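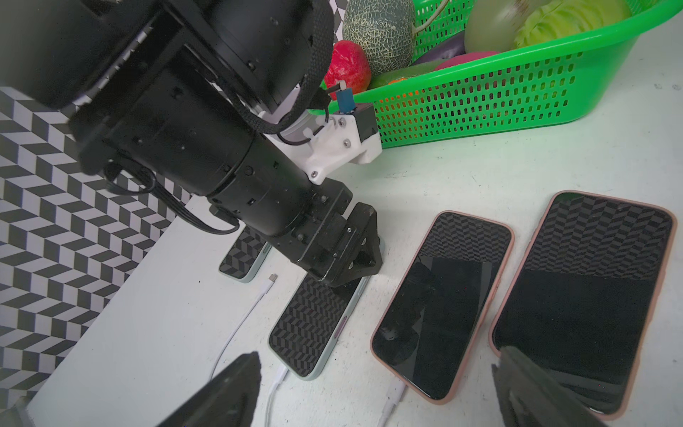
In praise of one charging table

I grew up in a house with one telephone. It lived in the hall at Ketstead on a shelf my father put up a little crooked, and if you wanted it you went to where it was. I have been thinking about that shelf a good deal lately, because we have gone and made ourselves another one, only now it is a table and the telephones come to it in the evening like hens.

Four phones on a white table, then, with three white cables between them, and I have grown fonder of the sight than I ever expected to be. Two go face down and two face up in their pinky-peach cases, and there is always a lead lying about with its little silver end attached to nothing at all. I used to find that sort of thing maddening. Three leads and four phones! Somebody will have to wait, I thought, and there will be words. There were words, for a week or so in June, and then people began to look at who had the most left and leave the lead for whoever had the least, and my daughter-in-law Niloufar, who is far more patient than I am, said we should on no account buy a fourth.

I think she was right, and I would go further. I think a household, or an office, or a community hall for that matter, does better with one plain place for charging than with a socket by every bed and a lead behind every cushion. I know what will be said against it. Leobardo Villalobos, my neighbour in Florngate, said most of it over the fence: that he needs his phone for the alarm, that his mother might ring in the night, that he isn't a child. All fair. I bought an alarm clock at the market and it has a horrible ring and it works. As for his mother, a phone left on loud in the next room can be heard perfectly well, and you wake up properly on the walk to it, so you make some sense when you answer.

What I can't agree with is the idea that it must be the same for everybody. Some of us lay a phone on its face and some on its back, and I have come to believe you could no more change this in a person than the side they sleep on. I am a face-down woman myself. I don't want it lighting up at me while I am eating an orange. Arash Amini, who taught with me at Holldale for 19 years, always had his looking up at the ceiling so that he would miss nothing, and he was a calmer man than I am, so I draw no lesson from it.

Cases matter more than I used to allow, too. Two phones in much the same pink are a nuisance at seven in the morning, and I have walked as far as the bus stop with the wrong one. A dab of nail varnish on the corner would do, or a sticker, and I keep meaning to see to it.

My one firm piece of advice is to keep the table for this and let the leads stay where they are. The minute a lead goes off to a bedroom "just for tonight" you have lost it, and you will find it in October down the side of the armchair with a biscuit. Ours stay put. I give them a wipe when I do the table, and I coil nothing, life being short enough.

Pouran Karimi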